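Product photos upload but listing page shows old thumbnail

Status: Resolved
Component: Skosto storefront, image cache
Opened: 20 Jan 2026

Replacing the main photo on a tableware listing saves without error. The edit screen shows the new photo. The public page and the search results keep the old one. Seen on the Rengifo and Buvura shop accounts.

Steps to reproduce
Open any listing that already has a photo.
Replace the photo with a file over 500 KB. Save.
Open the listing in a private window.

Tried so far
Cleared browser cache: no change.
Renamed the file before upload: no change.
Re-saved the JPEG at quality 80, which put it under 500 KB: new thumbnail appears at once.
Raised the worker timeout from 2 to 5 seconds: large files now work on Rengifo, still fail on Buvura.

The worker log on Buvura has "resize skipped, source locked" for each failed save. No entry is written to the error log, so the save reports success.

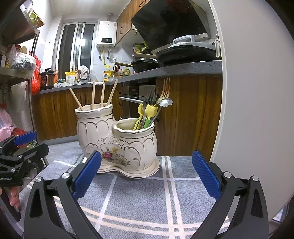
Elisa Sala

Test listing on Buvura now shows the right photo, the ceramic utensil holder with the rose on the front, in both search and the public page. The lock came from the nightly backup job on the Skoltska server, which was holding the upload folder open. Backup now reads from a snapshot. Timeout left at 5 seconds on both accounts. Old thumbnails need one manual re-save per listing.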